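Re: phone case keeps yellowing / getting gross, what do you all do with the old ones?

**marbled_rye** wrote:

OK so I finally emptied The Drawer. You know the one. I've been through a lot of phones and I apparently never threw out a single case, and the count last night came to 34. Thirty-four! Some of them are for phones I don't even remember owning. My husband walked past, looked at the pile, and went back upstairs.

So two questions. One, what do you do with old cases that are still fine? And two, I'm trying to get my current one clean and the clear ones all look like weak tea. Is there any saving them?

---

**Tollbooth Pete** wrote:

Clear ones are gone, sorry. The yellow is in the plastic. You can scrub until your arm falls off. I did the baking soda paste, I did the dish soap soak, I left one in a bowl overnight and forgot it for a week. Same color, smelled better.

Dark ones are a different story. Warm water, a drop of soap, old toothbrush around the camera hole and the button cutouts. Dry it all the way before the phone goes back in.

---

**hghanem** wrote:

Hi all, Hanan Ghanem here, I run the little swap table at the Hililcombe library (some of you have been by, hi!). Phone cases are the thing we get the most of and I have opinions now.

Please, please don't bring them in a big tangled bag. We had one drop-off in the spring that was 100 cases in a trash bag with the chargers mixed in and it took me two evenings to sort. What works for me at home is one light-colored surface and one tray. I lay down a big white board on the table, so the dark cases show up properly and you can see the crumbs coming off them, and the tray sits on the right because I'm right-handed and lazy.
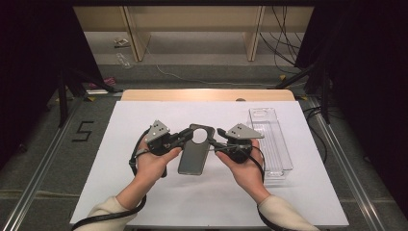
Then I pick up each case and do the same routine every time. Look through the camera hole first, it tells you the most about which phone it was made for. Flex the long sides a little. Run a thumb along the bottom edge by the charging port, where they always split. If it's good it goes in the tray, if it's torn it goes on the floor behind me in a box, and if I can't tell what it fits I write a question mark on a sticky note and move on with my life.

---

**marbled_rye** wrote:

Hanan this is so helpful, thank you!! The camera hole thing never occurred to me. I was holding each one up against my phone like I was trying on hats.

Do you label them or just let people dig?

---

**hghanem** wrote:

Label! Masking tape on the inside, phone model if I know it. People won't dig. They'll turn over maybe three and wander off to the jigsaw puzzles.

---

**Tollbooth Pete** wrote:

I'm going to disagree with the camera hole method. Half the cases out there have one giant opening that'll go around anything, especially the cheaper ones. I've been fooled by that more than once. Measure the length and width on the inside and look it up. Takes a minute.

---

**hghanem** wrote:

A minute times 100 cases, Pete.

But yes, OK, fair, a really big opening can fool you. I check the buttons after that. Volume on the left or the right, one long slot or two little ones. Between the two I'm right most of the time, and when I'm wrong the person at the table finds out in five seconds because their phone won't go in.

---

**snowpeas542** wrote:

Can I ask about the tray? I've been using a shoebox lid and everything slides around in it. I bought one of those Ovov drawer organizer sets when I redid my desk and the pieces are too short for a big phone case to lie flat. It was $16 too, so I'm a bit sore about it.

---

**hghanem** wrote:

Mine's just a long clear plastic one. I like clear because I can see how full it's getting from the side. No idea on brand, it came from the thrift store with no sticker. Stand the cases up on their long edge like records and you'll get a lot more in. If your Ovov ones are too short, try them that way before you give up on them!

---

**snowpeas542** wrote:

Like records!! Why have I been laying them flat. Going to try it tonight.

---

**Denduteck_Dale** wrote:

Unpopular opinion coming in. Just throw them out. I get the swap table idea and I'm glad it exists, but a used silicone case with somebody's three years of pocket on it is not something I want. New ones cost less than lunch. I keep the one on my phone and one spare, and that's the whole collection.

---

**marbled_rye** wrote:

Dale I respect it but I physically can't put 34 pieces of perfectly OK plastic in the garbage. I'd lie awake.

---

**Tollbooth Pete** wrote:

With Dale on the silicone ones. They go tacky and stay tacky. Hard shells and the stiffer rubbery ones clean up fine though, no reason to bin those. My sister-in-law got a nearly new one for her Herath at a swap and she's had it on two years.

---

**Denduteck_Dale** wrote:

OK the hard ones, fine. I'll give you the hard ones.

---

**hghanem** wrote:

I don't put out the tacky ones either, for the record! Those go in the box behind me. Also no wallet cases with cards still in them, please check the pockets. I've had a dental appointment card, a gift card, and a very old stick of gum.

Next swap is the first Saturday in December, ten to one, by the big window. Marbled, bring your 34 (or however many survive).

---

**marbled_rye** wrote:

Update! Did the whole pile after dinner on the kitchen table with a white poster board under it. So much grit came off, I'm slightly horrified. 16 keepers, all the clear ones are out, and there's one with a big round hole near the top that I can't match to anything. Pete, I measured it, and it still doesn't match anything.

---

**Tollbooth Pete** wrote:

Post the measurements, I'll have a look after work.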